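Ustside Robotics Club Forum > Student Projects > Headset sorting, two-arm cell
Thread started by lutfa_p, March 28, 2024

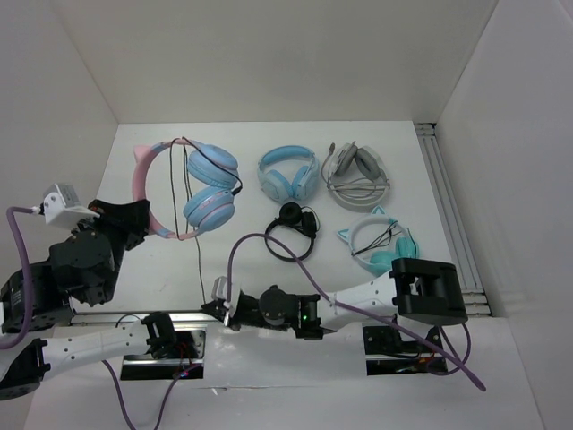

Does a student team need to know how to program before starting on a two-arm project like this?
It helps if one person does, but most of the early work is driving the arms by hand and saving the runs, and a new member can pick that up in an afternoon.

lutfa_p wrote:
I put that at the top because I get asked it every time we post. Now the update. Our task for the spring showcase is to pick up headphones with one arm, deal with the cable with the other, and put each pair in the right bin. We have 100 saved runs so far. The headband grab is fine. The cable is where we lose time. Left arm holds the band, right arm goes for the cable, and about half our runs get thrown out at that step. I would like to hear how other teams handled cords.

moltness_radu wrote:
We did charging cords last November and had the same trouble. What fixed it for us was going slower on the approach and closing the fingers before lifting anything. Our drivers were all closing and lifting in one motion. Also, 100 runs is not much for something that bends. We ended up at 2000 and the last few hundred still made a difference.

Radu Olteanu, Moltness team

lutfa_p wrote:
2000 is not possible for us. We get the room for two hours at a time and there are six of us who want to drive.

apetek wrote:
I don't agree that more runs is the answer here. You have cat-ear headsets in with plain ones and one with a boom mic. That is a lot of different shapes for a first try. Take one headset, get it working, then add the next. If you train on everything at once you won't know which one is causing the failures.

moltness_radu wrote:
If you train on one headset you get a model that knows one headset. We tried that too. It fell apart as soon as we swapped in a second one and we had to start over.

apetek wrote:
You didn't have to start over. You could have kept the first set and added to it. Starting small also gives new people something that works by the end of a session. In a class that matters.

wi_woojin wrote:
I'm with Azra on starting small, but I would pick two. One plain and one with ears. The ears change where you can grab the band, so you want both early on.

Separate question. Do your drivers all grab in the same place? On our team everybody had their own favorite spot and the arm learned something in between, and would close on air. We wrote a one-page rule sheet and it got better right away. Ours says:
Grab the band off to one side, away from the cups.
Hold still for a second after closing.
Take the cable at the part that hangs free.
If you miss twice, stop and throw out the run.

lutfa_p wrote:
No, we never agreed on a spot. I went back through the runs tonight and I can tell who was driving just from where the gripper goes. I'll bring a rule sheet to the next meeting. Is it all right if I copy yours?

wi_woojin wrote:
Go ahead. Change the third one if your cables are bundled. Ours were all loose.

lutfa_p wrote:
Some of ours are bundled and some are not. Should we make them all the same?

poul_s wrote:
Depends on what the judges will put down. The Galtuvell rules from last year let them bring their own objects for the final round, 21 points for that round alone. If that hasn't changed, leave the cables mixed.

apetek wrote:
It has changed. The new sheet says teams bring their own objects and judges only place them.

poul_s wrote:
I have not seen a new sheet. Where is it?

apetek wrote:
It was handed out at the coaches' meeting. I'll scan it and put it in the rules section.

moltness_radu wrote:
Even so, the judges decide how they lie on the table. I would still keep some of them mixed.

lutfa_p wrote:
Here is what we'll do. Two headsets, one with ears, everybody uses the same grab spot, and we redo the runs from zero. I'll keep the old set in a separate folder. Will post numbers after the next two sessions.

moltness_radu wrote:
Post the thrown-out ones too. Those were more use to us than the good ones.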